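Desk organizers: divided tray or drawers?
Home Office Corner > Furniture and Storage

sinbad_44
Joined in June, first post. I finally got a real desk (light wood grain, nothing fancy, the Rirnon one) and within a week the top was a junk drawer. Tablet, phone, charger, a bunch of little stuff I can't even name. Do I get one of those open wooden trays with the partitions, or a small drawer unit? The desk is 60 inches wide, so I have room for either.

mapleknob
Tray, all the way! I've had one for years. If it goes in a drawer I forget I own it.

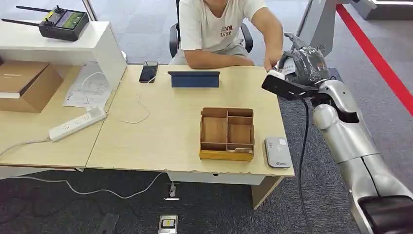 The kind I like has one big compartment on the left and three smaller ones on the right. Big one gets the sticky notes and whatever I'm in the middle of, small ones get clips, adapters and earbuds. Mine was the Jevetti, $44 when I bought it, no idea what they want now.

quietlamp
Gonna disagree. An open tray is just a dust collector with walls (sorry maple). I had one and ended up with a pile in the big section and one lonely paper clip in each of the others. Went to the Imix drawers and never looked back.

mapleknob
Ha, okay, the lonely paper clip is fair. But you can wipe out a tray in ten seconds!

sinbad_44
What about the charging cable, though? The phone lies flat on the desk and the cord just loops all over the place.

quietlamp
Clip on the back edge. Or a shorter cord, mine was way longer than it needed to be.

tuesdaypie
Stand the tablet up in a folding cover too, it takes up a lot less room than lying down. And I'm with maple on the tray, but measure first. I bought one that ate half my desk and had to send it back.

sinbad_44
Okay, measuring tonight. Leaning tray.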